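Nov 20, 2025
Skestard hand, wrist camera collection, bench notes

Carried over from October: the grasp policy trained on the Redwood set still closes early when the thumb takes up much of the view. Plan for this session was more approach and pre-grasp footage with the thumb opposed, plus free-space arm moves so the model sees camera motion with no contact in it.

Setup as last time. Collection script is the Ornby branch, action labels at the joint level, no retargeting. Hand zeroed before the first episode and again after episode 6. Thumb rotation offset was 2 degrees off at the second zero, corrected in the config and noted in the episode header. Do not apply the correction backwards to episodes 1–6 until the encoder log has been checked.

Free-space moves first. Fast swings are labeled "transit" and kept in the set. Blur filter is off for these; the old threshold threw out most of the transit segments and left gaps in the trajectories.
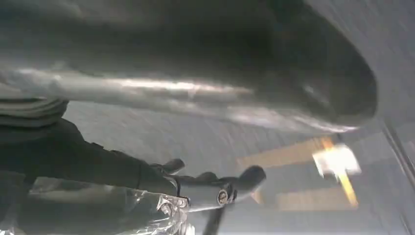
Timestamps are the weak point. Camera and joint streams drift apart over a long episode, and the drift matters most in transit, where one late image puts the arm in the wrong place. Resync now happens at every episode start. Episodes that run past the limit get split by Tudose at ingest — check that the split does not land in the middle of a closure.

Then the opposed-thumb poses, low over the carpet. Operator was told to pause before closing and to vary the gap between thumb and index. Recorded 14 episodes in total, 5 of them flagged for review (operator hesitation, one dropped joint stream). Flagged episodes stay on disk but out of the training index.

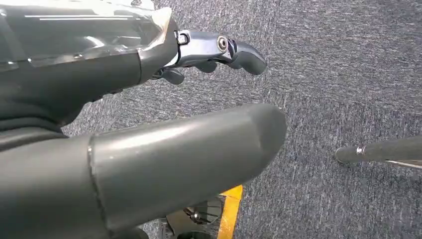

Wrist view, thumb extended, a fingertip over the thumb tip with a gap between them.

Label note: "open" and "pre-grasp" overlap in the current scheme. Going by finger angle alone gives different answers depending on thumb rotation. Proposed rule — pre-grasp starts at the first commanded thumb opposition, whatever the fingers are doing. Needs a pass over the Redwood labels too or the two sets will disagree.

To do:
check encoder log against the second zero
rerun ingest with blur filter off for transit only
relabel pre-grasp starts
hold out 2 clean episodes for validation before any training run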